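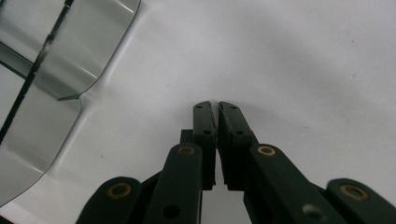 Ticket: Thorlacius perception node, depth missing on transparent plastic
Project: Gikska
Opened: 27 December 2023
Status: waiting for Trular

Problem

After the update of the depth filter, the planner receives no grasp candidates for clear or smoky plastic on the white table. Opaque parts are still found. The log repeats this line:

[grasp_plan] cluster rejected: 107 points, min_points=600

Before the update, in November, the same configuration gave some 900 points for a similar part.

What I have tried

1. Restarted the node and cleared the cache. No change.
2. Set min_points to 370. The rejection is the same, as expected from the number above.
3. Turned off the temporal filter. The cluster becomes bigger, but it includes table points, and the planned approach goes too low.
4. Replayed an old recording with the new build. It fails also, so I do not suspect the calibration.

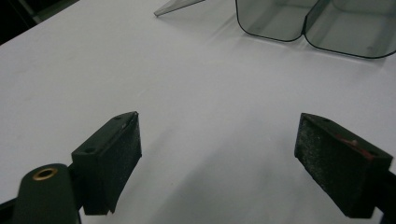 Fingers open, smoky container at upper right.

My guess is that the new hole filling takes the table depth for every pixel it can see through - the rims survive and the walls disappear. I did not find a parameter to switch it off.

Questions for Trular

Is hole filling now always active? Can the Bukholm site go back to the previous build without changing the message format? I can upload both replays if you tell me where.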